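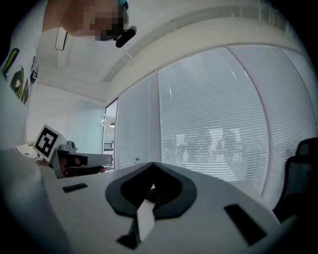
Evaristo Farina
Maintainer und Datenpflege

Trisimari – offene Datenblätter für kompakte Kühl- und Gefriergeräte

Stand der Daten: Juli

Trisimari sammelt technische Angaben zu kleinen Kühlschränken, Gefrierboxen und Unterbaugeräten in einer einzigen, gut durchsuchbaren Tabelle. Angefangen hat es mit meinem alten Jutard, für den ich ein passendes Türfach suchte. Inzwischen stehen 1533 Geräte drin, und ich freue mich über jedes neue!

Inhalt

geraete.csv – eine Zeile pro Modell
hersteller.csv – Schreibweisen und frühere Markennamen
ersatzteile.csv – Dichtungen, Ablagen, Türfächer, Scharniere
pruefen.py – Prüfskript, läuft ohne weitere Pakete

Wichtige Spalten in geraete.csv

nutzinhalt_l: Nutzinhalt in Litern, Kühl- und Gefrierteil getrennt
hoehe_cm, breite_cm, tiefe_cm: Außenmaße ohne Griff
abtauung: manuell, halbautomatisch, automatisch
ablagen_verstellbar: ja, nein, teilweise
tueranschlag: links, rechts, wechselbar
quelle: Typenschild, Anleitung oder Prospekt

Leere Felder heißen »nicht bekannt«. Bitte keine Null eintragen, sonst rechnet das Skript damit – das hat mir bei den Muddale-Geräten einen ganzen Abend gekostet.

Beispielzeile

Jutard;K 160;Nutzinhalt 160;Breite 45;Abtauung manuell;Anschlag wechselbar;Quelle Typenschild

Neu in dieser Ausgabe

66 Geräte von Butt sind dazugekommen, darunter endlich die schmalen Modelle mit Drahtablagen. Bei Muddale sind die Tiefenmaße jetzt einheitlich, vorher war mal mit und mal ohne Wandabstand gemessen. Großartig finde ich, dass die Ersatzteilliste nun auch Dichtungen nach Profilform führt. Damit lässt sich markenübergreifend suchen!

Bekannte Lücken

Energieangaben fehlen bewusst, die alten und neuen Klassen lassen sich nicht sauber nebeneinanderstellen. Bei Absorbergeräten ist die Spalte geraeusch_db fast durchgehend leer. Prospektmaße sind oft gerundet, im Zweifel gilt das Typenschild.

Mitmachen

Neue Zeilen einfach ans Ende der Datei setzen, pruefen.py laufen lassen und den Änderungsvorschlag einreichen. Wer mit Git nichts anfangen kann, schickt mir die abgetippten Werte vom Typenschild, ich trage sie gern ein. Seriennummern bitte weglassen.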